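Wood worktops and oil: is it a con?

Butstead Home Forum > Kitchens > Worktops and sinks

saltmarsh_9
12 February 2021
We've had quotes for a new kitchen and the Grakeck showroom wants £200 on top for what they call a lifetime oil treatment on the wooden worktops. The salesman said I'd never need to touch them again. I don't believe a word of it. Has anyone paid for this and had it last longer than a year?

plumbline
No. Oil wears off, especially by the sink. You can buy a tin, do it yourself in an evening and still have most of the tin left. Ask them to put "lifetime" in writing and see how fast the word goes away.

oddsocks30
Going to disagree a bit. We had the factory treatment on ours from Wivora and it has been fine for three years. We do wipe up spills though, and we don't leave wet mugs standing about.

plumbline
So it's been fine because you look after it. You'd have got the same from a £10 tin.

oddsocks30
Maybe. You haven't seen my worktop and I haven't seen yours.

tern_and_gull
I've oiled ours twice a year for 11 years and I'm doubtful about most of what gets sold for the job. Half the tins are the same stuff with a different label. Holst do one "for oak" and one "for beech" and I couldn't find a difference in the small print, apart from the price.

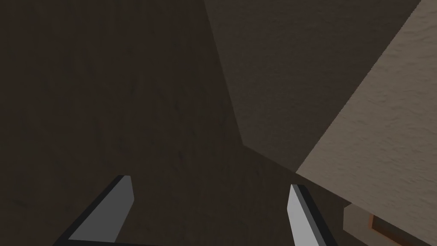
What does matter is how thin you put it on. People slap it on, leave it overnight and then complain it's sticky. Wipe it on with a rag, wait half an hour, wipe off everything that will come off, then do it again the next day. And lay the rags out flat outside to dry. Oily rags in a heap can catch fire by themselves, and that isn't an old wives' tale.

saltmarsh_9
Thanks, useful. Do you sand in between?

tern_and_gull
Only if it feels rough. A light go with fine paper, along the grain.

brasshinge
Why have wood round a sink at all? I've never understood it. Ours went black behind the taps within two winters and we had been oiling it. Ripped it out, put laminate in, haven't thought about it since.

oddsocks30
Black behind the taps sounds like a leak or bad sealant to me.

brasshinge
Could be. The fitter said it was my fault and the shop said it was the fitter's. Draw your own conclusions.

saltmarsh_9
Update. I asked Grakeck for the guarantee. It runs to two pages and says the treatment must be "renewed regularly by the owner". So the lifetime bit is me doing it. I've told them to take it off the quote and they're ringing me back about the sink cut-out.

plumbline
Check they seal the cut edges before the sink goes in. Get that in writing as well.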